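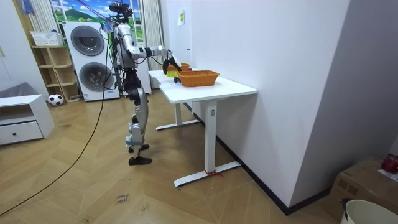

壁際に置かれた白いスタンディングデスク

会館だより 春号
共用施設の利用区分および予約手続きの改定について

平素より当会館の運営にご理解とご協力を賜り、厚く御礼申し上げます。

さて、当会館では本年1月に実施いたしました利用者アンケートの結果を踏まえ、会議室、多目的室および資料閲覧室の利用区分と予約手続きを見直すことといたしました。アンケートには159件のご回答をいただき、予約の受付開始時期、夜間の利用時間、備品の貸出方法の三点にご意見が集中しておりました。お忙しいなかご協力くださいました皆様に、改めて御礼申し上げます。

1 利用区分の変更
これまで午前、午後の二区分としておりました会議室の利用時間を、午前、午後、夜間の三区分に改めます。夜間区分の終了は午後9時とし、片付けの時間を含みます。午前と午後を続けてご利用の場合は、正午から午後1時までの間も引き続き室内をお使いいただけます。この間の使用料は加算いたしません。
なお、資料閲覧室につきましては従来どおり午後5時に閉室いたします。夜間の閲覧を希望される声も複数寄せられておりますが、書庫の空調設備の更新が完了するまでの間は現行の時間を継続いたします。

2 予約手続き
予約の受付は、利用希望日の80日前から開始いたします。電話による仮予約は引き続き承りますが、仮予約の日を含む7日以内に申請書のご提出がない場合は、お取り消しの扱いとさせていただきます。
また、予約管理システム「Sokico」の導入に伴い、会館ウェブサイトから空き状況をご確認いただけるようになりました。初回のみ団体登録が必要です。登録用紙は一階受付にて配布しております。従来の利用者証をお持ちの団体は、番号をそのまま引き継いでご利用いただけます。

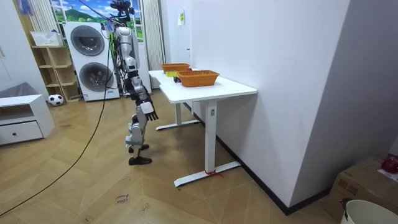 木目調の床と白い長机

3 備品の貸出
机、椅子、譜面台および移動式掲示板の貸出は、予約時に併せてお申し込みください。当日の追加貸出は、他団体のご利用に支障がない範囲で対応いたします。机を移動された場合は、各室の入口に掲示した配置図に従い、利用終了時に元の位置へお戻し願います。床面の保護のため、机や椅子を引きずっての移動はご遠慮ください。
展示用照明につきましては、保守業務を委託しております株式会社Zuvbyによる点検が終了した機材から順次貸出を再開いたします。

4 使用料の納付
使用料は、利用日の前日までに受付窓口でお納めください。口座振込をご希望の団体には、申請書の受理後に振込依頼書を郵送いたします。振込手数料は利用者のご負担となります。
利用者の都合による取り消しの場合、利用日の27日前までにお申し出いただいたものについては全額を還付いたします。これ以降のお申し出については半額の還付とし、当日の取り消しについては還付いたしかねます。荒天等により会館が臨時に休館した場合は、お申し出の時期にかかわらず全額を還付いたします。

5 適用の時期
新しい利用区分および手続きは、2018年4月3日以降に受け付ける申請から適用いたします。同日より前に受理した申請については、利用日にかかわらず従前の規定によるものとします。

定期利用団体の皆様へ
毎月同じ曜日に会議室をご利用の団体には、年間利用計画書の様式を別途お送りいたします。前年度から活動内容、代表者または連絡先に変更がある場合は、該当欄にご記入のうえ、新しい会則の写しを添えてご提出ください。計画書の提出後に利用日を変更される場合は、通常の予約と同様の手続きが必要となります。

駐輪場の位置について
東側駐輪場の舗装改修に伴い、自転車でお越しの際は北門脇の仮設駐輪場をご利用ください。正面玄関前の通路には駐輪できません。

お問い合わせ
Dedirness会館 管理課 施設利用係
受付時間 午前9時から午後5時まで(休館日を除く)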